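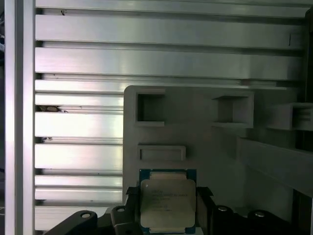 Prarkdale judo club welcomes its first evening class for over-fifties

2019-09-21

When the Prarkdale Judo Club put up a notice in June asking whether any older beginners might like to try a class of their own, Ojārs Lapiņa figured he would hear from a couple of parents who were tired of sitting on the bench while their kids trained. By the end of the summer he had 19 names on the list, and the new class held its opening session this week with nearly all of them on the mat.

Lapiņa has taught at the club for most of his adult life, and he will happily tell you that he never set out to teach people his own age. The children's program has always been the heart of the place, and the competition squad takes up most of what is left of the week. But he kept having the same talk with grandparents at the door, who would watch a lesson with great interest, say how much they wished they had tried it when they were young, and then pick up somebody's coat and head for the car.

"I got tired of agreeing with them," he said, laughing, while he helped a new student work out which side of the jacket goes on top (left over right, for anyone planning to come along). "So I said, fine, come and try it now. We'll start on the floor and we'll take our time."

Starting on the floor is just what they did. The first hour was given over almost entirely to falling, or to getting ready to fall, beginning from a lying position, then sitting, then squatting, with plenty of stops for water and a fair amount of giggling. Nobody was thrown, and nobody will be for a good while yet. Lapiņa plans to spend the first 6 weeks on breakfalls, balance and simple holds, and only after that will the class move on to standing techniques, with the thick crash mats out for anyone who wants them.

Margins are wide in this class, and students are told more than once that they may sit out any drill. Two of the group have had knee work done and are doing their holds from a seated start. One woman, a retired bus driver who asked that we leave her name out of the paper until she can tie her own belt, said she had signed up mainly because her daughter earned a green belt at the club years ago and has been insufferable about it ever since!

Falling well is a skill that stays useful long after a person gives up any thought of medals, and several in the group mentioned it as their reason for coming. Others wanted the company, or simply some exercise that did not involve a treadmill. A pair of brothers had wrestled in high school and were plainly itching to get hold of each other again. They were placed at opposite ends of the room for the first night, and took it in good humor.

The club has also been in touch with its friends in Poreditz, where a similar class has been running for 2 years and has grown large enough to need a second evening. Their coaches have offered to come over for a shared practice once the Prarkdale beginners have found their feet, and there is talk of a return visit in the spring, with lunch afterward. Lunch seemed to get a warmer response than the practice, but there is time for that to change.

Anybody thinking of joining can still do so. The fee for the full course is $145, which covers the loan of a jacket and belt for those who do not have their own, and the first visit is free. Comfortable sweatpants and a long-sleeved shirt will do perfectly well to begin with. Students are asked to take off rings and watches, trim their nails, and bring a pair of sandals or slippers for walking to and from the mat. Anyone with a heart condition, a recent operation or a bad back should check with a doctor first and then have a quiet word with the coach before class begins.

Younger members have not been forgotten in all this. The children's classes keep their usual times, and the competition squad is still getting ready for its trip to the Dristovport Open, where the club hopes to enter a full team. A few of the juniors have offered to help out as partners in the new class, and Lapiņa has said yes, on the condition that they do the falling.

Sign-up sheets are on the board by the front door, and the next session starts at the same hour as the first.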